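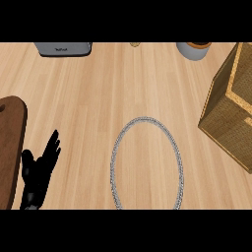

Speaker notes, "What the hand does before the grasp"
Huia Sutcliffe, planning and control group, Surkard
Version 12/5/19

Slide 1. Title
Say good morning, say my name slowly. Thank the organizers at Fellska for the invitation. I speak for the first half, then questions, then the short demo on the laptop.
Say at once: everything today is in simulation. I do not show hardware results, please do not ask me for them before the end.

Slide 2. The task
The robot works on a tabletop with household things. The instruction is one sentence of text, and the planner must choose where the hand goes first. The ring is thin and lies flat on the wood. The woven box is tall and stands on the other side of the ring from the hand. Between the hand and the ring there is a lot of free table.
Ask the room: which of these two is the harder object? Wait. Most people say the box, for its size. For our planner it is the ring.

Slide 3. Why the ring is hard
The wood grain is visible through the middle of the ring. A depth map gives us a very weak signal there, and the old segmentation filled the hole and returned a solid plate. The planner then put the palm over the center and closed the fingers on nothing.
Now we keep the contour and throw away the filled mask. Show the two overlays, first old, then new. Do not read the numbers in the legend.

Slide 4. The software
Three processes: perception, planner, controller. They talk over Gwilliam, our message layer. Perception publishes 8 times per second. The controller runs at 300 Hz and does not wait for perception, it uses the last good pose.
If somebody asks about latency: 40 milliseconds from the image to the new target, measured on my desktop machine.
(Breathe here. In the rehearsal I was too fast.)

Slide 5. Starting pose
We start many runs with the hand very near another object. In the opening picture it is the dark cutting board, close to the hand but without contact. Fingers are together and extended, thumb is on the board side.
This matters because the first motion of the planner was often to open the thumb. With the board so close, the collision checker refused the motion and the run stopped before it began. We changed the order: first move the wrist away, then shape the hand. It is a small change in the code, one function, and I spent most of September to find it.

Slide 6. Results
910 runs in the Laltetti test set. Show the plot and let people look at it. The failures are in two groups: the ring is only partly inside the camera view, or the contour breaks where the metal has bright highlights. For the first group we have no good answer today. Say this clearly.
In the opening picture the lower part of the ring is outside the view. The planner sees an open curve and has to guess how it continues.

Slide 7. What we do next
Use the second camera for closing the contour.
Let the planner ask for a new view before it moves the hand.
Clean the logging tool, it still writes the joint names in the wrong order.

Slide 8. Thanks
Thank the Gwilliam developers. Leave the contact address on the screen during questions. Start the demo with the sound of the laptop off.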